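## 3. Setting up the cell

The two arms are bolted to the slotted base behind the table. Unathi Pillay and I did the mounting in February, and Valdis Jaunzems checked the bolts with a torque wrench. We re-check them after every 60 hours of running.

The Go board is folded paper or card, so it never lies quite flat. We teach the corner points again whenever it has been moved, which takes over 5 minutes per arm.
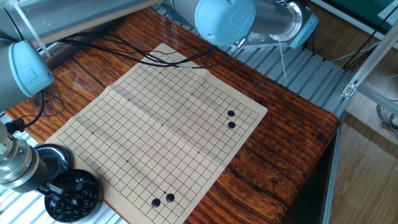

*Figure 2. Gripper at the stone bowl, with black stones on the board.*

Cables gave us the most trouble. A loop lying across the grid can push stones off their points, so it has to be lifted clear before a run. Gunnel Skjelbred suggested longer ties on the arm links, and we have ordered 200 from Derel.

Weekly care is short:

- wipe the gripper fingers with a dry cloth
- check the cable connectors by hand
- run the homing routine 2 times and note any difference in the log

The log sheets are in Appendix B.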